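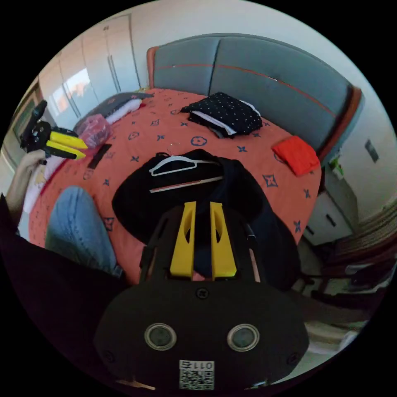
A Morning Spent Folding Other People's Clothes

I'd been warned to wear comfy trousers. It seemed an odd thing to put in an invitation to a robotics open day, but there it was, between the parking directions and the note about oat milk, and I'm glad I took it seriously because I spent a good part of the morning sitting cross-legged on a bed with a gripper in each hand.

Kikel is a small firm that wants to build a robot that can tidy a bedroom. It doesn't have one yet, and the people there are very relaxed about telling you so. What they do have is Tellska, a pair of hand-held grippers with yellow fingers, and a long list of homes where people use them to do the sort of jobs the robot will one day be asked to do. You fold, you hang, you put things in piles. The camera on the tool watches, and all of it goes off to be used for training.

So the open day, on Mon 6 February, wasn't held at the office at all. They split us into little groups and sent us round to proper flats, with proper beds and proper mess. Mine had the most cheerful bedspread I've seen in years, orangey coral with navy stars all over it (I have since looked for one online and failed, so if you know, please write in), and a big grey padded headboard with a thin line of orange piping. I wanted to move in.

The job was clothes. A black thing in a heap in the middle of the bed, a white plastic hanger on top of it, a pink see-through bag further up by the pillow. At the headboard end there was already a small folded pile with a polka dot something on top, black with white spots, and next to it a red-orange cloth folded so squarely that I felt told off just looking at it.

You squeeze and the two fingers close. That's the whole lesson, it took less than a minute, and I thought, well, this is going to be a doddle.

Reader, it was not a doddle! I have been folding clothes since I was about six and I had no idea how much of it I do with my little fingers. With the grippers you get two flat yellow tips on each side and that's your lot. I pinched a sleeve, or what I took for a sleeve, lifted it, and the whole lot came up with it. Then I put it down again and lost the sleeve. Black fabric on black fabric is horrible, by the way. Our guide said the dark clothes are the ones everyone groans about, and they're also the ones the team most wants, so of course there's always one in the pile.

The hanger was worse. I'd assumed it would be the easy bit, being stiff, but a hanger wants to spin the moment you hold it by anything except the hook, and getting one end into a neck hole while the other gripper holds the neck hole open is like eating peas with two rulers. I got there on the fourth go. The woman after me did it on her first and I've decided she practises at home.

What surprised me was how quickly you stop looking at your hands. After ten minutes or so I was leaning right over the bed, elbows out, tongue probably out as well, and arguing with a jumper. You slow down without being told to. You also start noticing what you do wrong in ordinary life: I drag things, apparently, and I fold towards myself, and I always leave the hanger till last when it would make far more sense to get it out of the way.

Over tea I asked how much of this they need. The last round, which they called Sulemana (the rounds all get names, and the next one is Mandano), came to 1576 separate goes at a task, from 291 bedrooms. A go can be as short as one pair of socks or as long as a full laundry basket. I asked whether mine would be kept, even the bit with the hanger, and was told yes, especially the bit with the hanger. They like to have people making a mess of it and then putting it right. I'm choosing to take that as a compliment.

I did have some grumbles. The grippers get heavy in the wrists after a while, and I'd have liked a strap. I also asked twice about privacy, as it's a lot of bedrooms, and got a better answer the second time: people see their recordings before handing them over and can bin any they don't fancy sharing. Good, but put that on the leaflet, please, and near the top.

Then there was the robot. Back at the office at the end we were shown an arm with the same yellow fingers on it, and it folded a tea towel. It took ages. It had a think, took hold of a corner, let go, took hold again, and brought it over to meet the other corner with a gap you could have posted a letter through. We all clapped anyway, me loudest, as by then I knew just how fiddly that corner was.

Mandano starts in April and they're after some 200 more homes, with wardrobes this time as well as beds. I've put my name down. My bedroom is a state, and I'm told that's fine.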